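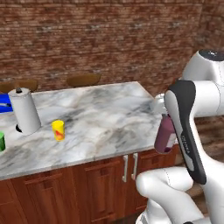
How does a place decide whether to buy a robot arm?

The people in charge write down the job they want done, work out everything the robot will cost, and then check that they have the money and the space for it.

Home | How Things Work | Machines | Money | Word List

Buying a robot is a bit like getting a dog. There is the price on the first day, and then there are all the other things you pay for afterwards. Grown-ups who buy machines for their work have a name for this thinking. They call it budgeting. A budget is a plan for money, written down before the money is spent.

Start with the job

A robot arm is a machine with joints, a little like your shoulder, elbow and wrist. At the end of it there is usually a tool. If the tool is made for holding things, it is called a gripper. The arm at the top of this page has a gripper, and there is a purple bottle in it.

Bottles are one kind of job. Eggs are another, and so are bags of flour. Before anyone looks at prices, they need to answer some plain questions. What will the robot pick up? How heavy is the heaviest thing? How far does it have to reach? How often will it do this in a day?

Omolara Omoregie plans equipment for the Drutham Food Kitchen, where meals are packed for people who can't easily cook for themselves. She wanted an arm to lift bottles and tubs from a counter into boxes. Her first list was one page long. At the top she wrote the heaviest tub in the kitchen and the furthest corner of the counter.

A strong arm costs more than a weak one, and a long arm costs more than a short one. If you buy an arm that is too small, it can't do the job. If you buy one that is much too big, you have paid for strength that never gets used.

What goes in the budget?

The arm at Drutham is a small one called a Mumer. The price was £3000. That bought the arm and the box that controls it, and nothing else. These things had to be added:

- a gripper
- something solid to fix the arm to
- an electrician to put in a new socket
- lessons for the people who will use it
- a yearly check-up
- spare parts, such as new finger pads

The yearly check-up costs £576. Omolara divided that by the twelve months of the year and got £48 a month. She put £48 into every month of her plan, so the bill would not be a shock when it came in April.

The lessons were easy to forget. Leopold Baumgartner, who works in the kitchen, spent a whole Wednesday learning how to start the arm, stop it and teach it a new movement. He was paid for that day as usual, and someone else had to be paid to do his normal work. Both amounts went into the budget under "lessons".

Measuring the room

A robot arm needs more room than you might think. When it is folded up it may take less space than a chair. When it moves, its elbow can swing out to the side. You have to plan for the elbow as well as the gripper.

One way to find out is with tape on the floor. Another is to build the room on a computer and put a computer-made arm in it. This is called a simulation. The kitchen at the top of the page is one of these. It has a marble counter with a yellow cup and a paper towel roll standing on it, and a brick wall at the back. In a simulation, you can move the counter with a few clicks. Moving a real counter takes a builder.

A simulation is not free either. Somebody has to make it, and that takes hours of work. Put those hours in the budget too.

Asking for prices

When you know the job and the size, you ask for a quote. A quote is a letter or an email from a seller that says what they will supply and what it will cost. It is sensible to ask more than one seller.

Omolara asked 2. One was a firm called Schnyder, and the other was a smaller shop in Lonwood. The Lonwood price looked lower at first. Then Gwawr Trevor, who looks after the accounts at Drutham, read both quotes line by line. The lower one left out the gripper and the delivery. With those added, Schnyder was cheaper, and Drutham ordered from them.

The quote also said how long the wait would be. Drutham's arm took six weeks to come. The socket had to be ready by then, and so did the stand.

Buy, borrow or wait?

You don't always have to buy. Some firms rent robots by the month. Renting costs less at the start, but if you rent for years you may pay more in total. It suits people who aren't sure yet.

Sometimes the answer is to wait, or to buy something simpler. If a trolley with good wheels would do the job, a trolley is much cheaper than a robot.

Try it yourself

Pick a job at home, such as putting cups back in the cupboard. Write down the heaviest cup and the highest shelf. Then make a list of everything a robot would need to do that job, starting with where it would stand and where it would be plugged in. Ask a grown-up to check your list for anything you left out.

Words to know

Budget: a plan for spending money.
Gripper: the part of a robot that holds things.
Quote: a written price from a seller.
Simulation: a computer-made copy of a place or a machine, used for trying things out.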